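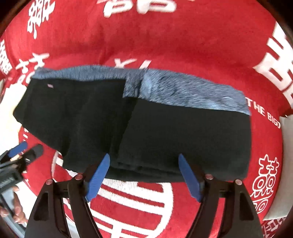

Unit 3: Folding Lined and Bulky Garments
Course: Clothing Care and Storage
Handout for the folding lab

Welcome back! Last time we worked on flat cotton, and most of you could square up a T-shirt by the end of the hour. This unit is where folding gets really interesting, because now we have two fabrics moving at once. A black garment with a fuzzy blue-grey lining is a wonderful teacher. The outer cloth and the pile behave differently under your hands, and you can feel it right away.

Key terms

Shell: the outer cloth.
Lining: the inner cloth, here a plush one with a visible pile.
Pile: the raised fibers. Stroke it one way and it looks pale, stroke it the other way and it goes dark. Both are the same color!
Loft: the height of the fabric when nothing is pressing on it.
Panel: any section of the garment that moves as one piece when you fold.

What to look for in a folded bundle

Start with the lining. In our garment it shows as an uneven band along the top, narrow on the left and much broader on the right. An uneven band is your best clue to how the panels are sitting underneath. Next, compare the two black panels. The right one overlaps the middle and lies smoother and flatter, while the left one has soft creases and sits at an angle. Then look along the bottom, where the stacked edges show as thin wavy layers. I love this part. You can read a fold from its edges much as you read a book from the side.

A wide bundle like this one suits a shelf. For a drawer you would want it narrower, so plan on one more fold across the width.

Lab exercise (20 minutes, in pairs)

1. Spread the garment on the work surface, shell side down. A bright printed cloth underneath is great for practice, as dark edges stand out against it.
2. Smooth the lining with a flat palm, always in one direction.
3. Fold the left panel toward the center. Let it settle before you touch it again.
4. Bring the right panel over it, overlapping the middle.
5. Press from the center outward to let the air go. Gently, please! Heavy pressing flattens the pile.
6. Check the edges, then swap places and let your partner try.

Try it once with the lining hidden and once with a band of it showing. Hidden gives you a neater stack; showing makes the garment easier to find on a crowded shelf. I switch between the two all winter.

Storage notes

Fold along a different line each time you put a lined garment away for the season. Keep plush linings near the top of the stack. If you are packing for summer, take everything out once in July, shake it, and refold it.

For next time

Read the Baumgart chapter on pile fabrics, over 40 pages but full of good diagrams. Bring one lined garment from home and a shelf measurement in inches.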